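Setting Up and Looking After a Pair of Hand-Held Grippers at a Table Station

By Vesela Gashi
Posted July 26, 2020

When I first started running a table station I thought the grippers would more or less take care of themselves. They are held in the hand, after all, and they look simple enough: two fingers that open and close, a body to hold on to, a marker plate on top, a cable out the back. I learned pretty quickly that a pair of them needs the same steady attention as any other machine in the building, and most of the trouble I have had over the years came from skipping the dull little jobs. So I have written down how I do it, in the order I do it, and you are welcome to change whatever doesn't suit your own place.

What you will need

A lint-free cloth, a small soft brush (an old paintbrush is fine as long as the bristles don't shed), a hex key that fits your finger screws, a strip of thin card, and a notebook. I also like to keep a roll of black tape handy for the floor. If your grippers came with a manual, read the page on cleaning before you put anything stronger than a barely damp cloth on the finger pads.

Step 1. Get the table and stand settled

Start with the table, before you even pick up a gripper. Push on each corner and see whether it rocks. A table that wobbles a little when you lean on it will wobble a lot when two people are reaching across it, and you will blame the grippers for it. Once it sits firm, wipe the top and let it dry.

Then put your stand where you want it. We use a hanging stand with hooks, the kind meant for kitchen utensils, and it has turned out to be a very good practice piece. Hooks ask a lot of a gripper. You have to come in at the right height, hold the handle without twisting it, and lift the loop clear before you pull back. If your fingers are out of line, a hook will show you in the first few minutes.

Step 2. Run the cables

Let each cable leave the gripper in a loose curve and go down past the edge of the table on its own side. I hold the gripper out at the furthest point I expect to reach, leave a bit more slack than that, and only then fix the cable down. Do the left and the right separately, and don't be tempted to bundle them together near the table. It looks tidy for an hour and then you are tangled up to the elbows.

Walk the floor afterward. Any cable in a place where you will be stepping should be moved or covered.

Step 3. Clean and check the fingers

Turn the gripper so the inside faces of the fingers look up at you and brush them off, working from the base of the finger toward the tip. Brush first and wipe second. If you wipe first you only rub the dust into the surface, and a matte pad will hang on to it. Do the top of each finger as well, and go over the small holes with the tip of the brush.

Next, close the fingers slowly on the strip of card. Pull the card gently. It should feel the same whether it is held near the tips or further down. If it slips out at the tips but holds below, the fingers are probably not sitting parallel. Loosen the screws on one finger only, close the gripper on the card again, and tighten while it is closed. Snug is enough! I have seen more stripped threads than loose fingers.

Open them again and see that both sides travel freely, with no gritty feeling on the way.
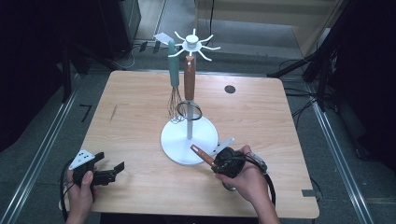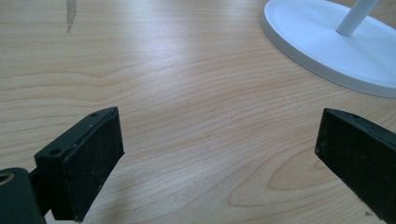
The pair at the hanging stand, and the open fingers over the tabletop near the white base.

Step 4. Check the marker plates

The plates on top are easy to forget, poor things. Look at each one in good light. The printed dots should be clean and sharp, with no fingerprints across them, and the plate should not move when you nudge it with a fingertip. If one has shifted, put it back and run your position check again before doing any real work. I once carried on with a plate that was only slightly crooked, because I was in a hurry, and In-ho Jeon and I spent the rest of that day doing everything over.

Do wipe the plates with a dry part of the cloth. A damp one can leave streaks that you won't notice until the light hits them.

Step 5. Try it with something in hand

Pick a utensil with a plain wooden handle for the first try. Wood gives the pads something to hold and it is kinder than metal if you misjudge your squeeze. Close the fingers around the handle, lift it a little off the table, and tilt your wrist one way and then the other. The handle should stay put. If it swings, you may simply be holding it too far from its balance point, so move along the handle and try once more before you go reaching for the hex key.

When that feels comfortable, go to the stand. Bring the loop or ring up to the hook from below and slightly to one side, settle it, and only open the fingers when you can feel that the hook has taken the weight. I do nine of these with each hand, hanging and taking down, and I ask a new person to do the same. Around four is usually where they stop gripping the body of the thing so tightly, and their shoulders come down.

A whisk is the next one I'd suggest. The wire end likes to sway, so you learn to slow down near the hook.

Step 6. Put things away properly

At the end of a session, brush the fingers again and rest each gripper on its side with the fingers slightly open. Don't leave them clamped on something overnight. Coil the cables in wide, easy loops and never pull on the point where the cable meets the body.

Write down anything that felt odd, even if it went away by itself. My notes from May have one line that just says "right one clicks when opening," and it saved us a good deal of hunting when the click came back. I replace the cloth when it starts looking gray, and the brush when I remember to.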